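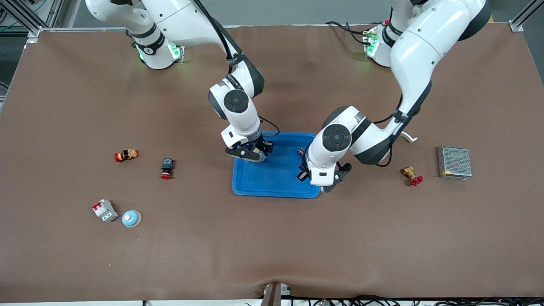 Setting up the two-arm cell at Rasanthorpe

Both arms over the blue tray, green rings lit on the base joints. You'll spot the spare bits on the mat too: a couple of red-capped buttons, a little breaker, the brass valve with the red handle and the power supply in its mesh case.

I've been meaning to put up a proper page about how I look after this cell, so welcome! It's one table and two arms, and it lives at the back of the workshop in Rasanthorpe. We call it Ikier (it was written on the crate, and it stuck). A few people on the Risen mailing list asked how I keep the pair of them behaving, so these are my notes, more or less in the order I do things of a morning.

The mat

I'm fussy about the mat. It's brown, it's huge, and it hangs over the front of the table, so it wants to creep toward you every time you lean on it. I tug it square before I power anything up. Creases where it bends over the front bracket don't bother me, but a wrinkle under the tray does — a fingertip will find it sooner or later.

Cables

This is where most of my time goes. I run a hand along each arm from base to wrist with the power off, feeling for straps that have slipped. Leave more slack at the elbow than you think you need! I pulled a strap too tight in September and spent a whole afternoon blaming the software for a wrist that wouldn't turn past 135 degrees. Anything loose along the front edge gets pushed to one side before the arms move.

Bringing them up

One arm at a time, always. I wait for the green on the first before I touch the second. Then I send both over the tray at a crawl, with my hand on the stop, and watch the gap between the grippers. If they come closer together than I like, I back them out and redo the base offset on the one that's wandered. Usually that takes 2 goes. My record is 7, and I was in a foul mood by the end of it.

Grippers

I wipe the fingers with a dry cloth and check the screws at the same time. The Figueroa sheet I work from has a tick box for each one, and I've got a biscuit tin full of old sheets going back to cycle 1648, which is when I started keeping them. My handwriting hasn't improved.

Still on my list is a better home for the connectors at the front of the table. If you've got a tidy way of doing it, drop me a line through the contact page, I'd love to see your setup.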